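Those laundry sheets, again

Four readers have now asked what we think of the Pernolia laundry sheets, the ones that are meant to do away with the plastic jug. Kenneth Dagdag washed with them through February and I borrowed half his box, so we can at least say something.

The box claims a full clean in cold water. Mine managed ordinary shirts well enough, and so does plain water if the shirt has only been to the office. On a tea towel with turmeric on it the sheet did nothing I could see. Kenneth had better luck with his kids' socks, but he admits he soaked them first.

Then there's the cost. The sheets are sold by the piece, the jug by the millilitre, and you're left to do the sums yourself. The small print suggests two sheets for a heavy load, so the box empties in half the time the front of it promises. I'd also like to know what "plant-derived" covers. I wrote to ask and got a discount code back.

Yuxi Qin, who is fonder of them than I am, points out that they weigh next to nothing and are handy for travel. Fair enough. I'd take them camping. I wouldn't pay 3 dollars more a month to keep them on the shelf at home, and I'd want to see somebody other than the maker test them on grease before I changed my mind.

If you've tried them on towels for longer than a month, write in, particularly if yours have gone stiff.

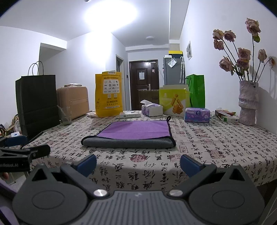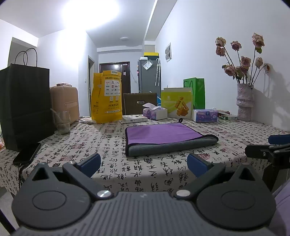 On the calligraphy tablecloth. First picture: a folded towel, purple over grey.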